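Um fio sobre ensinar uma tarefa a um robô à mão, sem braço robótico na sala. Passei o mês a fazer isto na Larix e há quem me pergunte como é.

1/ Usamos uma pinça de mão. A pessoa segura-a, aproxima-se do objeto, fecha, levanta, pousa. A câmara vai na própria pinça e grava o que o robô veria mais tarde se tivesse a mesma pinça no pulso.

2/ Antes disto trabalhávamos por controlo remoto. Cada demonstração demorava muito mais e os operadores ficavam cansados ao fim de uma hora. O Emiliano Jaramillo ainda prefere o remoto para encaixes apertados, e nisso dou-lhe razão.

3/ Números até 30 de novembro de 2019: 3.208 demonstrações gravadas, 2.380 aproveitadas. Das restantes, 656 caíram por falha de localização da pinça. As outras foram erros nossos: início tardio, objeto fora do sítio, mão à frente da câmara.

4/ A falha de localização aparece sobretudo quando se roda o pulso depressa. Numa parede branca e lisa o sistema tem poucos pontos a que se agarrar. Mover devagar ajuda. Pôr marcadores na mesa também.

5/ O Tobiloba Nwankwo escreveu o guião que seguimos. Diz para começar cada gravação de uma posição diferente. Nos primeiros dias eu partia sempre do mesmo ponto e o modelo aprendeu o ponto em vez da tarefa. Tive de repetir quase tudo.

6/ Outra coisa do guião: não corrigir a pega a meio sem necessidade. Se a pega sai torta, larga-se, recua-se e tenta-se de novo, tudo na mesma gravação. O modelo precisa de ver como se recupera de um erro.

7/ O formato dos ficheiros é o do Flolaton. Convertemos à noite e de manhã vejo a lista do que foi rejeitado. Quem quiser os scripts de conversão, mando por mensagem.

8/ Em janeiro passamos para tarefas com 2 pinças, uma em cada mão. Ainda não sei como vamos sincronizar as gravações. Se alguém já fez isto, aceito sugestões.

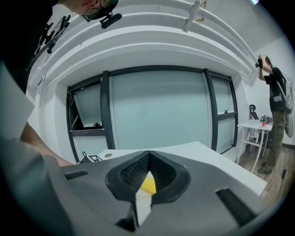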